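Ticket 3000 -- White worktop: scuff marks and bottles that will not stay put
Opened by: Aarne Koskela
Opened on: February 13, 2026
Area: Tesholm, white-walled bay
Status: Closed

Problem as reported

Two complaints about the same bay. First, the lower ledge along the front has scuffs and faint marks that do not come off with a dry cloth. Second, plastic bottles laid on their sides roll when the table is knocked, and end up against the front rail or on the floor. The bay is used for tidying bottles into a container, so a bottle that wanders off holds up the whole job.

Reporter asks whether the board needs replacing and whether the table is level.

Step 1. Look over the worktop and ledge

Top board is sound. No lifting at the corners and no play where it sits on the aluminium. The sticker near the back left corner is still attached, so please leave it alone when wiping down. The marks on the ledge are shallow and I could not catch a fingernail in any of them.

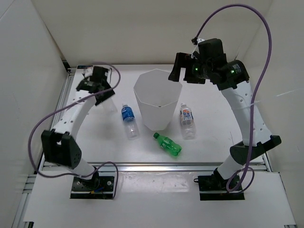
Step 2. Clean the ledge

Wiped with warm water and a drop of washing-up liquid, then dried. The fainter marks went. The scuffs are lighter but still there. Tried the Navau cream cleaner on one small patch near the middle and it took the shine off slightly, so I stopped. Do not use it on the white boards. Plain soapy water only.

Step 3. Check the level

Put a spirit level on the top board left to right, then front to back. Left to right was fine. Front to back it dropped towards the rail by up to 3 mm, enough to set a round bottle going. Wound the front feet up until the bubble sat in the middle and tightened the lock nuts. The spanner is back in the Gerkeo drawer.

Step 4. Try the bottles again

Laid bottles down by the container and knocked the table leg with my foot. They rocked and stayed where they were. An empty one still moves more easily than a full one, and a label that has come loose makes it rock to one side. The container is light as well -- it is worth checking that it stands flat before starting.

For anyone setting up: bottles on their sides in the middle of the table, container upright between them with the wide opening at the top.

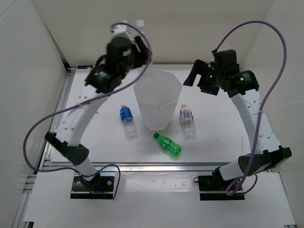
Step 5. Replacement board

Not needed for now. Ikonen can cut a new ledge if the scuffs get deeper, and the old request for one (ticket 2000) can stay closed.

Follow-up

Reporter agreed to close. Level to be checked again the next time the table is moved. Soapy water and a soft cloth have been left on the shelf outside the bay -- please put the cloth back when you have finished with it.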